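Zwei weiße Arme am Packtisch: ein Blick in unsere Werkstatt bei Brullier

Ich arbeite jetzt schon eine halbe Ewigkeit in der Endkontrolle bei Brullier in Stedness, und seit Dezember habe ich Kollegen ohne Pausenbrot. Weil ständig Leute fragen, wie das bei uns so läuft (und weil meine Schwester immer noch glaubt, ich sei längst wegrationalisiert!), gibt es jetzt diese kleine Galerie. Gereinigt wird an dem Platz alles Mögliche, vor allem glänzende Ausstellungsstücke, auf denen man jeden Fingerabdruck sieht. Bis zu 300 Teile gehen pro Schicht bei uns raus, früher alle von Hand gewischt, und abends hat mir das Handgelenk wehgetan.
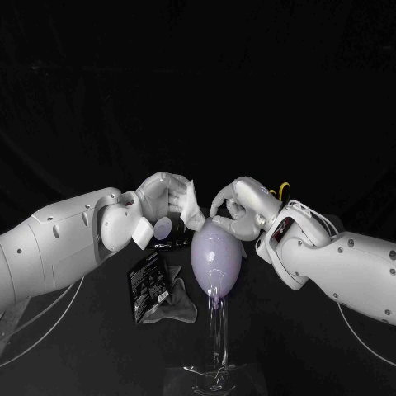 Die rechte Hand hält oben fest, die linke hat das Tuch. Das fliederfarbene Ei auf dem durchsichtigen Ständer ist mein heimlicher Liebling.

Was sich für uns geändert hat? Ich wische kaum noch, dafür richte ich ein, schaue nach und sortiere aus. Die Kollegin aus der Frühschicht war erst total dagegen und macht inzwischen die Schulungen für das Lager in Trultholm. Mir fehlt manchmal das Gequatsche am Tisch, das muss ich zugeben, man sitzt jetzt weiter auseinander. Dafür hat Tiedemann, unser größter Kunde, gerade 2.000 Stück nachbestellt, und keiner von uns musste dafür samstags ran. Mehr Bilder kommen, sobald der zweite Tisch steht!

Kategorie: Arbeitsalltag, Automatisierung, Bildergalerien

Seite drucken | Per E-Mail weiterempfehlen

© Brullier | Kontakt | Nach oben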